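# Salance Bench Cabinet, yellow

I sell a lot of storage in this shop and most of it I could take or leave, but I'm fond of this one. I've had a Salance on my own bench for years now, holding all the little stuff that goes with repairing fountain pens and the odd music box (yes, I do those too, write to me!), and when the chance came to stock them I said yes before I'd even seen the price list.

It's a small-parts cabinet with a bright yellow frame and clear plastic drawers. You can find the same thing in gray if you look elsewhere, but I only carry the yellow. My eyes are getting older and I like furniture I can find.

## What I keep in mine

Nibs on the top row, sorted by width, then feeds, then sacs and o-rings. The o-rings used to live in envelopes with my handwriting on them, and my handwriting is terrible, so that was a bad few years. Clear drawers fixed it. I still label the front of each one, but mostly I just look in and grab.

The lower rows are springs, tiny brass screws and a whole drawer of caps that don't match anything. Somebody will need one someday. Last December a customer wrote in looking for a cap for an old Cortés school pen and I had it in the mail by 4 p.m., so I'm never cleaning that drawer out. 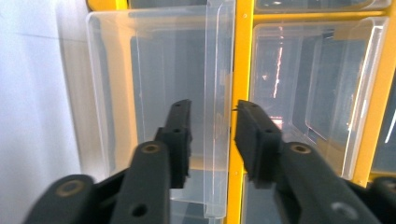
*Clear drawers in the yellow cabinet frame.*

## Using it day to day

The drawers slide all the way out, so you can carry one over to the lamp, pick through it and put it back. Give them a small lift as you pull and they come free. They're snug when they're new! A week of regular use loosens them up, and please don't sand the runners like one buyer did, because then they rattle forever.

For cleaning, warm water and dish soap. Skip the alcohol and anything with acetone in it, which will cloud clear plastic in no time. If you ink-stain a drawer (I have, many times) soak it overnight and learn to live with whatever's left.

I'd keep heavy things out of the top rows unless you've fixed the cabinet to the wall. It'll stand on a bench perfectly well by itself, but a row full of steel nuts up high makes any cabinet tippy.

## Labels and extras

I stock the Harkska paper labels too, 1000 to a roll, and they peel off without leaving gunk. The Ondside ones are cheaper and stick like crazy, so get those if you never change your mind about where things go. I change my mind constantly.

## Ordering

- Item number: 338
- Color: yellow
- Ships in: 21 days or less, flat rate
- Spare drawers: sold singly, just ask
- Wall screws: not included

If a drawer arrives cracked, send me a picture and I'll mail a new one, no need to ship the broken one back. Returns are fine as long as the cabinet hasn't been mounted.

Questions go to Surachet Srithong, that's me, through the contact form. I answer in the evening after I've put the pens away, and if you're not sure it'll fit your shelf, measure the shelf first and send me the numbers.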